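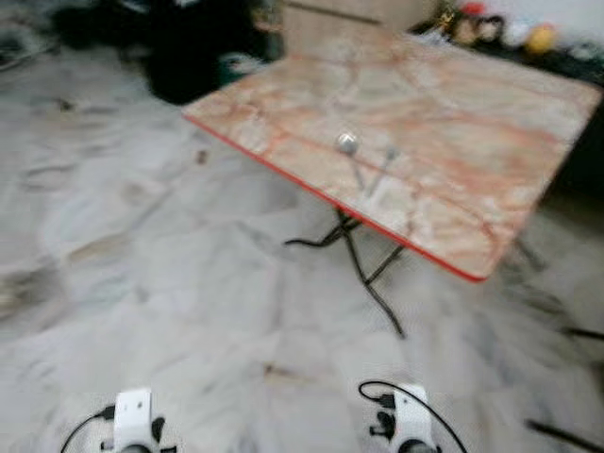

Pemstead Folding Table, Square

I've sold plenty of little tables, and the Pemstead is the one I keep at home! The top has a marble pattern, cream with pinkish-orange and rust veins, and there's a thin bright red edge that I adore. Underneath are black metal legs that cross in an X and fold up when company leaves — mine lives behind the sofa.

Top: 57 cm each side
Holds: up to 20 kg
Price: $40, or 3 for less if you email me

Wipe it with a damp cloth and skip the bleach, please. Orders go out in the mornings.

Dayana Bermúdez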